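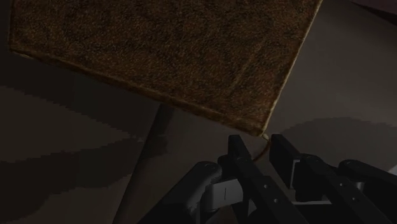 8월 연구노트. Trornari 오픈데이 다녀온 기록

오전 9시 반에 출발해서 행사장 도착하니 이미 줄이 길었다. Siqueira 동 1층에서 이름표 받고 바로 위층으로 올라감. 전시 부스는 오후에 봐도 된다고 해서 시뮬레이션 데모부터 잡았는데, 결과적으로 하루의 절반을 그 방에서 보냈다. 점심도 늦게 먹었다. 그래도 너무 재밌었다!

428호. 안내는 Lacey Birkett 님, 시뮬레이터 쪽 질문은 Velimir Petkov 님이 거의 다 받아 주셨다. 우리 쪽은 나랑 Chaminda. Callum은 1층에서 이송 로봇 보느라 안 올라왔음(나중에 엄청 아쉬워함).

데모 주제는 얇고 넓은 물체를 두 손가락 그리퍼로 다루기. 시뮬레이터 이름은 Nundari이고 사내에서 쓰던 걸 이번에 처음 외부에 보여주는 거라고 한다. 화면을 그리퍼 쪽에 바짝 붙인 시점으로 띄워 놓고 진행했다. 이 시점이 정말 마음에 들었다. 우리는 늘 멀리서 전체 팔을 보면서 디버깅하니까 손가락 끝과 물체 모서리 사이에서 무슨 일이 생기는지 거의 못 본다. 가까이서 보면 정렬이 틀어진 게 바로 보인다. 다음 주부터 우리 화면에도 하나 추가하자.

대상 물체는 표면이 거칠고 보풀 있는 느낌으로 렌더링한 갈색의 넓적한 판. Chaminda가 보자마자 "브라우니 아니에요?" 해서 다들 웃었다. Velimir 님 말로는 재질 이름은 그쪽 팀에서도 사람마다 다르게 부르고, 중요한 건 마찰 파라미터랑 굽힘 강성이라고. 텍스처는 인식 모델을 헷갈리게 하려고 일부러 얼룩지게 만들었다고 한다.

내가 제일 오래 들여다본 건 모서리에 달린 가느다란 끈이었다. 판의 제일 낮은 모서리에서 실밥처럼 늘어져서 손가락 사이로 내려온다. 판을 잡을 건지 끈을 잡을 건지에 따라 전략이 완전히 갈리는데, 이걸 한 물체로 모델링하면 접촉 계산이 지저분해진다. 우리도 봄에 비슷한 걸 하다가 끈이 손가락을 그냥 뚫고 지나가서 포기했었다. 그래서 바로 물어봤다.

Velimir 님 설명 받아 적은 것:
판은 얇은 셸 요소, 끈은 짧은 막대를 이어 붙인 체인으로 따로 푼다.
둘이 만나는 모서리에서만 구속 조건을 걸고, 접촉은 끈 쪽을 먼저 푼다.
끈의 마디를 13개로 고정했다. 더 잘게 나누면 예쁘긴 한데 속도가 확 떨어진다고 함.
손가락 충돌 형상은 단순한 상자로 둔다. 구멍은 렌더링에만 있고 물리에는 없음.

마지막 줄에서 무릎을 쳤다. 우리 모델은 손가락 판의 구멍까지 충돌 메시에 그대로 들어가 있다. 끈이 걸려서 튀는 현상, 혹시 이거 때문인가? 돌아가서 제일 먼저 확인할 것.

그리퍼 모델은 Zikonlow에서 받은 CAD를 줄여 쓴다고 했다. 검은 평판 손가락 두 개가 나란히 있는 형식이고, 우리 것보다 판이 길어 보이는데 정확한 치수는 못 들었다(메일로 문의하기). 옆의 하우징에 붙은 밝은 회색 블록이 뭔지 Chaminda가 물어봤는데 하필 그때 옆 팀에서 박수가 터져서 대답을 제대로 못 들었다. 이것도 메일에 같이 쓸 것.

그림자 이야기도 한참 했다. 바닥 왼쪽에 지는 큰 그림자 경계가 계단처럼 각져 있길래 그림자 맵 해상도가 낮은 거냐고 물었더니 맞다고, 학습용으로 대량으로 돌릴 때는 일부러 낮춰 쓴다고 했다. 나는 계단 경계를 모델이 물체 가장자리로 착각하지 않을까 걱정이었는데 Velimir 님은 그 정도는 오히려 섞여 있는 편이 낫다는 쪽이었다. 아직 납득은 반만 됐다. 우리 데이터로 해상도만 바꿔서 비교해 보면 될 일이니 실험 목록에 올린다. 조명도 꽤 어두운 설정이라 검은 손가락과 배경이 섞이지 않는지 같이 볼 것.

체험 시간에는 직접 조작도 하게 해 줬다. 게임패드로 그리퍼를 움직이는데 축 방향이 우리랑 반대라서 처음에는 계속 엉뚱한 데로 갔다. 한 사람당 2회씩 돌아가며 했고, 나는 첫 번째에 너무 빨리 접근해서 모서리를 밀어내 버렸다. 두 번째는 천천히 밑에서 올라가서 손가락 틈을 끈에 맞췄더니 훨씬 나았다. 손맛이 있다! 화면 속인데도 끈이 손가락 사이로 들어올 때 숨을 참게 된다. Chaminda는 나보다 훨씬 잘했다. 평소에 게임을 하는 사람은 다르구나 싶었다.

기록용으로 적어두는 조작 감각:
위에서 내려가는 접근은 판이 넓어서 거의 시야를 가린다.
밑에서 올라가되 마지막 구간은 속도를 확 줄인다.
손가락을 미리 너무 벌리면 끈이 한쪽으로 쏠릴 때 따라가기 어렵다.
판의 긴 변은 기울어진 채로 두고 낮은 모서리만 노리는 편이 편했다.

Lacey 님이 보여준 평가 방식도 좋았다. 시작 자세를 무작위로 바꿔 300회를 한 세트로 묶고, 성공과 실패만 적지 않고 실패한 순간의 화면을 자동으로 모아 둔다. 담당자가 아침마다 커피 마시면서 그걸 넘겨 본다고 한다. 우리도 로그는 쌓는데 들여다보는 사람이 없다. Elsie한테 이야기했더니 스크립트는 금방 만들 수 있다고 답이 왔다. 최고.

오후 2시 넘어서 겨우 내려가 점심. 샌드위치는 다 떨어지고 과일만 남아 있었다. Callum이 합류해서 이송 로봇 이야기를 쏟아냈는데, 엘리베이터를 스스로 타는 걸 세 번이나 따라다니며 봤다고 한다. 자세한 건 Callum이 따로 쓰기로 함.

남은 시간에는 실물 시연. 같은 계열의 그리퍼로 천을 집어 옮기는 거였는데 사람이 많아서 뒷줄에서 까치발로 봤다. 천이 한 번 미끄러졌고 진행자가 당황하지 않고 다시 시켰더니 두 번째에는 잘 집었다. 그런 걸 그대로 보여주는 게 좋았다. 시뮬레이션이랑 실물 사이 차이를 어떻게 줄이냐는 질문이 객석에서 나왔고, 답은 마찰 계수 범위를 넓게 흔든다는 것. 우리도 흔들고는 있는데 범위가 좁은 것 같다. 지금 값이 어디서 나온 건지 기억하는 사람 있으면 이 밑에 적어 주세요.

할 일
충돌 메시에서 손가락 구멍 빼고 다시 돌려 보기 (나)
손목 근접 시점 화면 추가 (Chaminda)
끈을 체인으로 분리한 버전 시험, 마디 수는 일단 그쪽이랑 똑같이 (나)
실패 화면 자동 수집 스크립트 (Elsie)
그림자 맵 해상도 비교 실험, 낮은 조명 조건 포함 (미정, 하고 싶은 사람?)
Velimir 님께 메일: 손가락 치수, 회색 블록, 굽힘 강성 값 공유 가능한지 (나)
게임패드 축 방향 설정을 바꿀 수 있게 옵션으로 빼기 (Chaminda)

저녁에 돌아오는 기차에서 구멍 뺀 메시를 노트북으로 급하게 한 번 돌려 봤다. 끈이 튀는 게 줄어든 것 같기는 한데 한 번 돌린 거라 아직 모른다. 내일 연구실에서 시작 자세를 바꿔 가며 제대로 돌리고 결과는 다음 장에 붙이겠음.

추가: 이름표 목줄 두 개를 반납 안 하고 가져왔다. 내 책상 서랍에 있으니 Trornari에 보낼 일 있으면 같이 넣어 주세요.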